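Re: [dronaren-users] Place planner stops high over chair-height targets 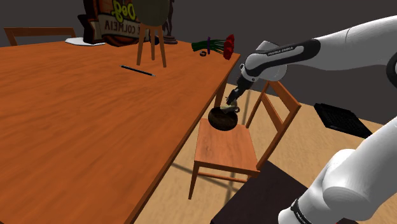
I get the same behaviour on the current branch, so I don't think it is your build. The support surface for a place goal is still taken from the largest horizontal plane in the scene, and with a table and a chair loaded together that will be the table.

Tarun Saxena wrote:
> With the goal region set to the bowl on the chair seat, the
> planner returns a valid path but the final pose is too high.
> 43 of 64 seeds end like this. Table goals are fine. Is the
> clearance term measured from the wrong surface?

Yes. The clearance term reads support_z once at scene load and never again. Setting support_from_goal: true in the Grever config makes it cast down from the goal region instead. Two things to watch:

1. The ray must ignore the held object, or it will report that as the support. Add the grasped body to the exclude list before planning.

2. The bowl's collision mesh is a convex hull by default, so its opening is closed as far as the checker is concerned. Run it through the Lallham decomposition tool first. I use 13 parts.

With both changes, seed 818, which failed every time here, gives a release pose inside the rim. I have not tried the Teixeira controller with this, only the stock one.

Could you rerun your failing seeds and post the logs? The patch to make the flag the default is small, but it touches the table tests as well.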